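## 6. When an arm stops with fault 619 (gripper overload)

Fault 619 means that one gripper has closed on something with more force than allowed. In the bottle sorting task it is the most frequent fault we have at the Kadport site. Usually the reason is simple, but please follow the steps in this order. One time in June the operator pressed Resume before he looked at the fingers, and the cap of a vial broke inside the gripper.

**CAUTION:** After the fault the motors stay under power and hold the position. Do not put your hand between the grippers until step 3 is finished.

1. Press Pause in the Clasangate window. Do not close the window, or the log of the last run will be lost.
2. Read which arm gives the fault, left or right. If both arms are listed, begin with the one which has the earlier time.
3. Hold the arm from below with one hand, near the elbow, and switch the arm power off. The arm has no brake. Without support it will fall on the mat.
4. Open the fingers slowly by hand and take out the bottle, if there is one. Never pull the bottle sideways.

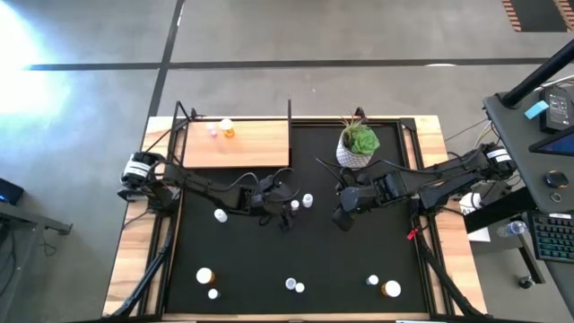
5. Check the finger pads. If a pad is torn or moved from its place, change both pads of this gripper, also when the second one looks good.
6. Move the arm by hand to its rest position and switch the power on. Wait 20 seconds.
7. Run the gripper test 4 times with nothing between the fingers. The load value must stay under 1,000 each time.
8. Only now press Clear fault, and then Resume.

**Note:** If the load value is over 1,000 with empty fingers, the fault is not from the bottle. Look first at the cable along the arm. When it is too tight at the wrist, the motor must work against it and the controller reads this as a grip. Loosen the cable tie and repeat step 7.

**Note:** Small vials give this fault more often than the wide bottles, because the default closing width is set for wide caps. In the Skusex settings file, choose the profile "small" before you start a mixed set.

If the fault comes back in the same run, do not clear it again. Switch off both arms, save the log and send it to Rácz support together with the serial number of the arm. Leave the pads on the gripper so that they can be checked.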